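4.2 Segmenting contact phases in tray arrangement

The Rilari set consists of 2,000 head-camera recordings of people tidying household and office objects, of which 1,427 passed the hand-visibility check described in Section 3. We use these to train a model that labels each video frame with one of four contact phases: reach, touch, move, release. The labels are then passed to the Drondeo controller, which selects a gripper speed for each phase.

Document trays were chosen as the main test object. Their slotted bases produce strong repeated edges, and trays of one color placed side by side offer few cues as to where one ends and the next begins. Figure 3 gives a case with three trays of the same pink, with one hand on the middle tray and one on the right. Both hands are labeled touch. The left tray carries no contact label in this frame.

Each hand is tracked separately. A contact label is assigned to the object whose mask overlaps most with the fingertip region, and the label is held until the overlap drops below a fixed threshold. When two masks share a border, as with adjacent trays, the overlap is computed after both masks are eroded by four pixels. Without erosion, labels in the Stustport subset switched between neighboring trays while the hand stayed still. Erosion removed most of these switches but delayed the start of the touch phase by two frames on average.

Annotation was carried out by Pádraig Mac Carthaigh and Clodagh Hayes, who each labeled the same 100 recordings before dividing the rest. Most of their disagreements fell at the boundary between touch and move, where a slow push has no clear first frame. We kept the later of the two marks in these cases. The Fahy baseline was retrained on the same split, with its window length unchanged.

Figure 3. Bimanual contact on adjacent trays, head-camera view.
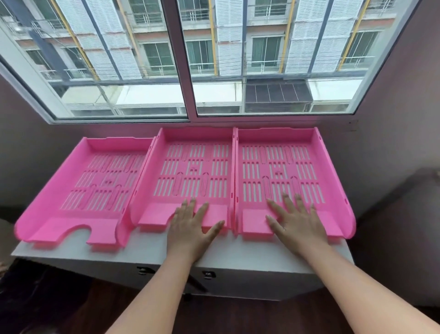
Why is the later mark used when two annotators disagree on the start of a move?

The later mark keeps uncertain frames in the touch phase, so the controller holds its touch speed until both annotators agree that motion has begun.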